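Robotics > Learning from Demonstration > Working Papers

3. Gathering the Demonstrations

We would like to spend a little longer on this part than papers usually do, partly out of fondness for the people who did the work and partly because we wished, more than once, that somebody else had written it down for us. The Nenora set was gathered in Plustedville over one long November, on a single table with a white cloth over it, and it holds 1,000 demonstrations of picking up, carrying and putting down ordinary things. Bottles make up the largest share. They are cheap, everyone has them, and they are a good deal harder for a learned policy than they look to a person who has been drinking out of them since childhood.

3.1 Setup and operators

Each demonstration was driven by hand. The operator sat beside the table with the Vuso controller (a plain handheld unit, described in Section 2) and moved the arm through the whole task while the views were recorded together with the joint positions and the opening of the gripper. We used a fixed view of the workspace and a close view from the wrist, both of them shown in Figure 1. Dragica Lazarević and Jaanus Vaher drove most of the sessions, and Agnese Rebane took over on the evenings when they had both had enough, which we think was very generous of her.

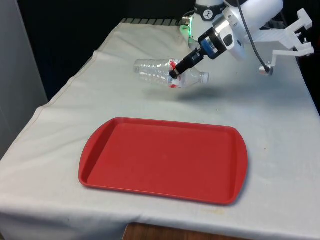 Sessions were kept to 20 demonstrations, after which the operator got up, had some tea, and let somebody else have the chair. We had started out with much longer sessions, and the recordings from those first days are still in the set, but it is easy to pick them out: the motions get quicker and sloppier toward the end, and the gripper starts to close before it is properly lined up. A tired teacher makes for a confused student, as Algirdas Luik kept telling us, and we came around to his view after we had trained on those early sessions by themselves and watched the policy snap at the air beside the bottle.

3.2 Variation in the objects

We asked the operators to be untidy on purpose. Bottles were set down standing or lying, with the cap facing any way it liked, full or partly full or empty, and once a bottle had been squeezed out of shape it stayed in the pile instead of going out with the recycling. Labels were left on, torn or whole. A crumpled bottle gives way under the fingers in a manner that a new one doesn't, and clear plastic over a pale cloth offers the vision model very little to hold on to, so we wanted plenty of both.

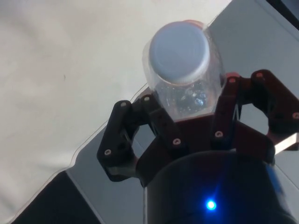 The operators were also told that they could grasp wherever they pleased, at the middle, near the shoulder or lower down, so long as they would have been happy to carry the thing that way themselves. This was a loose instruction and we went back and forth over it. Ojārs Tamošiūnaitė argued for a fixed grasp point, and the policy trained on her smaller fixed-grasp set did learn faster at first, though it was quite lost whenever a bottle lay at an angle it hadn't met before.

3.3 Review and labeling

Every recording was watched once through by a person who had not driven it, using the Lepik viewer, and marked as kept, kept with a note, or dropped. Notes could be up to 80 words long and were mostly a good deal shorter ("slipped, regrasped, fine"). We kept the regrasps. They show what to do when a first try goes wrong, and we were glad to have them when it came to the tests in Section 5. A further 100 recordings were dropped during review, nearly all for missing or badly delayed wrist video, and are not part of the total given at the start of this section.

Figure 1. Bottle handling in the Nenora set: fixed view of the workspace and view from the wrist.

Contact the authors | Copyright Nenora project | Back to top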